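Household Food and Storage, handout 4: Keeping fruit and bread
Ingeborg Fröhlich, Jun 18, 2024

Most food thrown away at home is spoiled by moisture, either too much or too little. Last week covered the fridge. These notes deal with food that is usually kept at room temperature.

Citrus fruit has a thick peel that slows water loss. It will sit in a bowl for a week or more, and longer in the fridge. Check the bowl every couple of days and take out any fruit with a soft patch, as blue and green moulds spread by contact and through damaged skin.

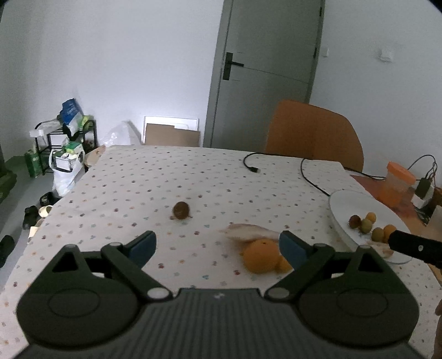 Bread goes stale mainly through changes in the starch, which happen fastest at fridge temperature. Keep it in a bread bin or paper bag if it will be eaten within 2 days, and freeze the rest in slices. Flatbreads dry out sooner than loaves and should be wrapped. Mouldy bread goes in the bin whole; cutting off the visible part leaves threads behind.

Apples, pears and bananas give off ethylene, a gas that ripens other fruit nearby. Store them apart from anything you want to keep firm.

For the exercise, keep a waste diary at home for one week. Weigh what you throw out and note the reason. The Prevdale group did this in April with 22 households and recorded 647 items, of which bread was the largest share. Bring your diary to the next class, even if it has gaps.

Contact: Prevdale evening classes office | © Prevdale | Back to top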